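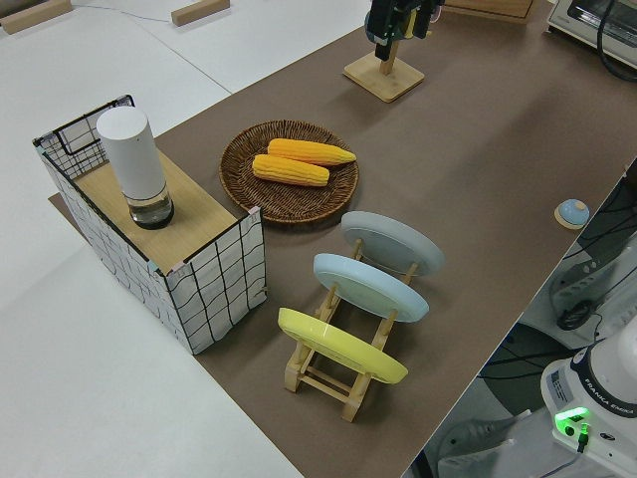

The Rivstead Robot Kitchen Club started with a question from a ninth grader, and like most good questions it was asked while everybody was putting their coats on. She wanted to know why a machine that could repeat the same move all day long had so much trouble putting away the dishes. We have been working on the answer ever since, and we are still not done! Our members spend their afternoons teaching one robot arm to handle the ordinary things you would find in any kitchen, like the gray, blue and yellow plates standing in their wooden rack, or a couple of ears of corn on a woven tray. If you come to visit, please do ask about the corn. Everyone in the club has an opinion about the corn.

We are part of the after-school program at Rivstead School, and we meet in the long room behind the library. Students from grades eight through twelve are welcome, and you do not need to have written a line of code before you walk in. Some of our best members came to us from the art room or the track team, and one joined because she was waiting for her brother and got tired of waiting in the hall. (He has since quit. She is now in charge of our gripper notes.)

Our faculty advisor is Esmaeil Ranjbar, who taught physics here for years before he talked the school into letting him have an arm. He likes to say that he runs the club, though the students will tell you he mostly makes tea and asks them to explain things again, more slowly. He reads every page of the log, and he writes back in the margins in green pencil.

The log is something we are very fond of. Each time the arm tries a task, somebody writes down what it was asked to do, what it did, and what we think went on in between. Last school year the club logged 1853 tries, and by the end of September we had passed 2000. A good many of those entries say nothing more than "dropped it again," and we keep those too, right alongside the ones with three exclamation marks. 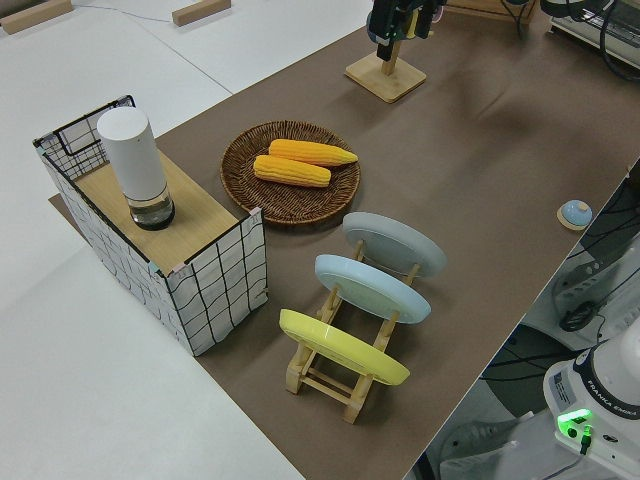

New members begin by reading old log pages with a partner, and then they plan one small task of their own from start to finish. It might be lifting a plate straight up, or setting something down gently, or pressing a button and stopping there. Planning takes longer than people expect - you have to decide where everything begins, how you will know if it went well, and who is standing by to stop the arm. Students run the arm in pairs, one at the laptop and one watching the table, and they trade places halfway through the afternoon.

Older members work in project groups. The Kettunen group (named after the street where they held their first planning meeting, over a very large pizza) is trying to get smoother motion when the arm carries round things. The Voneo group writes the small program we use to sort and search the log, and they would dearly love some help with it from anyone who enjoys tidying up. Both groups give a short talk for families in the spring, with a demonstration, and there is always cake.

We also visit other schools. Last spring we spent a very happy day with the students at Kollel, our neighbors across the river, who build sorting machines and who asked us harder questions than any judge ever has. We came home with four pages of notes and a standing invitation, and we hope to go back with something new to show them.

There is no fee to join. We ask for one signed form and the promise that you will tie back long hair and keep your hands off the table while the arm is moving. Parents and grandparents are welcome to sit in at any time, and quite a few of them have stayed to argue about the best way to pick up a plate.

To join or to visit, leave a note at the library desk or stop by the long room after the last bell. If the door is closed, please knock loudly, as we may be in the middle of a try.

Page last updated October 2018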